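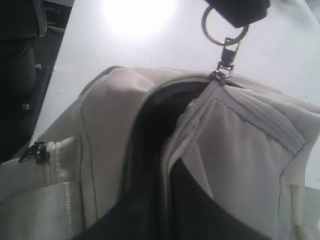
Zippers fail at the worst moment because the worst moment is when you pull hardest on them, a reader from Indton wrote to us after last year's luggage issue, and would we please stop recommending bags by color. Fair enough. We had devoted 80 words to "oatmeal" and none to the zipper.

So let us talk about the weekender, that soft, pale, optimistic object bought by people who plan to be spontaneous. Mine came from Ginum, a shop in Beddoe where the lighting makes everyone look well traveled. It cost $84, or $87 with the key ring I added at the register in a moment of weakness.

The key ring has been the best part. Threaded through a zipper pull, it gives a cold thumb something to hold, and a cold thumb is what you have at 5 a.m. on the platform at Grarnetov. I now put rings on everything. My family has asked me to leave their coats alone.

Pale nylon is another matter. It shows coffee, rain and the floor of every bus. It also slumps, so a half-packed bag lies on its side like a guest who has eaten too much. But it weighs next to nothing, it folds flat under a bed, and a dark lining forgives what the outside can't — up to the point where you need to find a black sock in it.

Look at the places where the webbing meets the cloth. Handles are where a soft bag lives or dies, and a small wrap that holds the two together will save your palm on a long walk. A ring for a shoulder strap is worth having too, even if you swear you'll never use the strap. You will, by the second staircase.

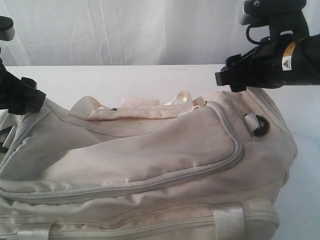
What goes in the front pocket

Less than you think. A curved front pocket swallows a paperback and then bulges at strangers. I keep tickets there, plus a comb, and have given up on the umbrella.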